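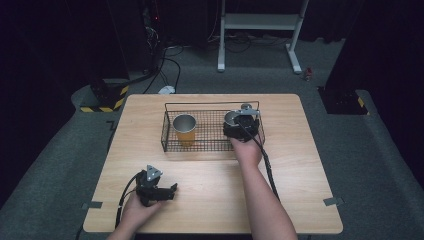 7 min read

Romis is getting rid of its paper cups, and what's coming in their place is a metal cup you carry home in a wire basket and then (this is the part people are arguing over) bring back. The coffee bar on Caltance Street confirmed it on July 27, 2023, and I've been hearing opinions on the sidewalk ever since, so I went over to see what all the noise was about.

The plan goes like this. You order, you get your drink in a silver metal cup, and if there's a second drink it goes in beside the first in a black wire basket with mesh walls and a thin handle. Two cups to a basket. You take the whole thing to your desk or the park or wherever you were headed, and you return it the same day or the next. The deposit is $22 for the set, which made me gulp a little, and you get every cent back when the basket comes home with both cups in it. Starting in October there won't be any paper behind the counter at all, not even for regulars who know where Venla Ikonen used to hide the spares.

Venla runs the bar, and she's been wanting to do this for a long time. She told me the trash can outside her door fills up before lunch, and that she's tired of being the one who hauls it around the back. "I can wash a cup," she said. "I wash cups all day long! I can't do anything with a soggy paper one." She tried ceramic mugs last winter and lost so many of them to the Pikaldale parking lot that she gave up on anything that breaks.

So, metal. I wanted to see how two of them ride together, and the basket is bigger than I expected. It's rectangular, with plenty of bare mesh between a cup near one side and a cup at the far end. My first thought was that they'd slide. Venla's thought too, apparently! She has been asking the supplier about some kind of divider, and the answer so far is that one is coming but it costs extra. For now the advice is to walk like a normal person and keep the basket level, which should be within reach of most of us, though I have seen how some folks cross Caltance Street against the light.

The cups themselves are nice looking. One of them has a polished rim and a bit of an orange-amber tint low down on the body, and I'm told I'm the third person to ask Venla whether the color is on purpose. She says she likes it and isn't sending it back. I like it too, if my vote counts. It gives you a way to tell your cup from the other person's, and that will save at least one marriage in this town when somebody takes sugar and somebody doesn't.

Now for the money side, which I know some of you skipped down here to find. The drinks stay the same price until the end of the year. After that Venla wants to see what she's saving on paper and lids before she decides anything, and she would not be pinned down any further than that, even though I asked three different ways and bought a cinnamon bun in between. The first order is 27 baskets. If they're all out at the same time, you drink your coffee in the shop or you bring your own cup. Your own cup is always fine, by the way. She'll rinse it for you if you ask nicely.

Irja Räsänen, who has the fabric shop two doors down, thinks the deposit is way too high. She sends someone over for coffees every single morning and doesn't want to tie up the cash. Venla's answer is a house account: businesses on the street can sign for their baskets and skip the deposit entirely, as long as the baskets come back by closing. Irja said she'd think it over. She also said the old lids leaked on her silk samples once and she hasn't forgotten it, so I'd guess she'll come around.

There's a question about lids, too. The metal cups don't have any at the moment. Niilo Lappalainen drives the delivery van for Toivonen, the bakery supply place, and he stopped me outside to say that a cup without a lid is no use to him whatsoever. He drinks his coffee on the road. Fair enough! Venla is looking at a snap-on lid for people in his situation, and until it turns up she suggests a travel mug. Niilo says he has four travel mugs and they're all in his kitchen, where they've lived happily for years. 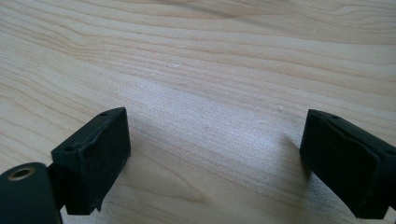
I should say something about the tables while I'm at it, seeing as they're half of the reason the project dragged on this long. The new ones have a pale wood top, maple or birch would be my guess (I'm no carpenter, and the person who was supposed to know wasn't in), with long wavy grain running across and a darker tan streak sweeping through it in one spot. I spent longer looking at that streak than a grown woman probably should. The finish has a soft sheen to it and it shows every crumb. I found a few pale specks on the wood and brushed at them with my sleeve before I remembered I was supposed to be working.

Why do tables matter for takeout cups? Well, Venla wants a return table, so you don't have to stand in the coffee line just to give your basket back. You'd set it down, somebody checks that both cups are in it, your deposit goes back on your card and off you go. It sounds simple and it has caused more discussion than anything else in the plan. A wire basket on a light wood top is going to leave marks sooner or later, and everybody has a cure for it. Felt pads, a rubber mat, a tray, an old tablecloth. Pirjo Halonen, who sews the aprons for Romis, has offered to make a quilted runner out of offcuts, and if you've seen her aprons you know it would be gorgeous and that people would put their wet cups on it anyway.

My own money is on the tray. I said so and was told that a tray is one more thing to wash.

The other open item is where the return table goes. Just inside the door is the handy place, but that's also where the strollers end up, and Venla doesn't want to chase out the stroller crowd. By the back wall means walking the full length of the shop with a basket of used cups past people who are trying to eat. There's talk of a spot by the window if the magazine rack moves, and the magazine rack has its defenders. I counted myself as one of them until I noticed that the magazine I was defending was a boating one from several summers ago.

As for washing, the cups go through the machine along with everything else from the shop. The baskets get done by hand at the end of the day, with a brush for the mesh. Tiina Hirvonen works the closing shift and will be the one holding the brush. She's cheerful about it, or was when I asked. She did request that nobody use the basket for carrying anything other than cups. "Somebody will put fries in it," she told me. "I already know who." She looked over my shoulder when she said it, and I didn't turn around.

If you lose a cup, the deposit covers it, and you won't get a bill on top. If you bring back one cup out of a pair you get part of your money, with the exact split still to be worked out. Dents are fine. Venla was very clear on dents: a cup with a dent in it still holds coffee, so please don't hide it or quietly throw it away out of embarrassment. Bring it in. The same goes for a bent handle on the basket, which she can usually straighten with her hands.

Kids can carry a basket too, and the hot chocolate people will be glad to hear that it comes in the same cup. Metal gets warm on the outside, so Venla is going to keep a stack of Pirjo's cloth sleeves by the register. Those are free to borrow and there's no deposit on them. I asked whether she expects to see them again and she made a face.

Paper is still available through the end of September for anyone who wants it, and the baskets can be borrowed before then if you'd like a head start. Ask at the counter. The return table will have a sign on it as soon as it has a place to stand, and I'll put the location in this column when it's settled. If you have strong feelings about the magazine rack, Venla would like them in writing, and there's a jar by the register for that. It was already pretty full when I left.

Home News Around Town Food & Drink Letters Classifieds Contact Us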